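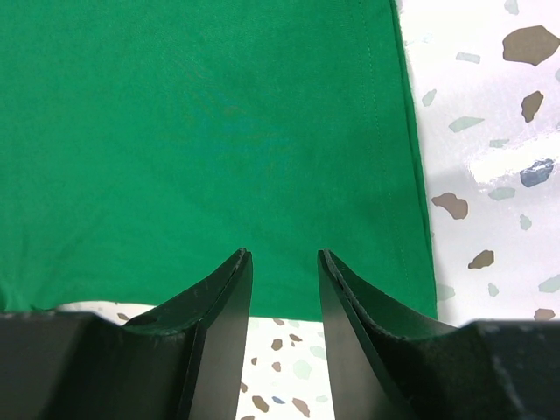
Home Skills for Children: Cloth and Folding

Why do we lay a cloth flat before we fold it?

A cloth is soft, so it bends wherever it likes. When it is spread out on a table or another flat place, we can find its little hills, which are called wrinkles. The green cloth has some of them near its lower left part.

Wrinkles come when the threads are pushed together. Put your palm in the middle of the cloth and move it slowly to the side. Do not pull too hard! Do this 3 times, and most of the small wrinkles will go away.

Now you can fold. Take 2 corners and bring them to the 2 corners on the other side. Press along the fold with your hand. Then turn the cloth and fold it once more.

Try it at home: ask a grown-up for a small towel and a big one. Which one is easier to make flat? My pupil Usman always chooses the big one, and then he needs a friend to hold the other end.

Written by Naheed Sethi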